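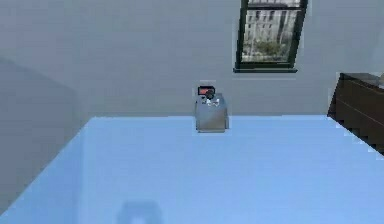 **gijs_meijer:** Do gospel quartets usually let you record from the audience, or should I ask first?

**veerle_v:** Ask at the merch table before the first set. Most groups are fine with one or two songs on a phone, but a full concert is another matter, and a few have a label that says no to all of it.

**gijs_meijer:** Thanks! I'm driving to Domholm to hear the Josis with their new bass singer and I'd love to keep one song for my dad. It's 126 miles each way and I've been grinning all week.

**lowdown_dirk:** Oh, you're in for a treat. I heard them in Jerkham in February (242 seats, every one sold, people standing along the back wall) and when the bass took the last verse of their closer the whole room got up. I've followed this group through 4 bass singers and he's my favorite by a mile.

**cvalderrama:** Favorite by a mile? He's good, Dirk, but Sem Claeys could hold a low note without leaning on the microphone. The new guy has the sound man doing half the work.

**lowdown_dirk:** Every bass singer leans on the microphone, Cristian! Sem did too, you just had the records and I had the third row.

**cvalderrama:** I had the third row plenty of times. Go back and play the Visser Hall album, side two, and then come talk to me.

**veerle_v:** I love that album and I still think Dirk has a point. The blend is warmer now — the baritone finally has some room, and the tenor isn't pushing the way he used to. I do miss Sem's talking in between songs, though. Nobody could set up a hymn like he could.

**cvalderrama:** OK, I'll give you the baritone. He's been terrific.

**gijs_meijer:** Never heard Sem live, so I'm coming in fresh! Are they still doing the a cappella number?

**lowdown_dirk:** They did in Jerkham, right after the break. Save your phone battery for that one, if they say you can record.

**gijs_meijer:** Wrote to the church office and they passed it along. One song is fine, no flash, and please don't post it until the new album is out. Going with the a cappella one. Dad's going to love it.

**veerle_v:** Wonderful! Tell us what they opened with.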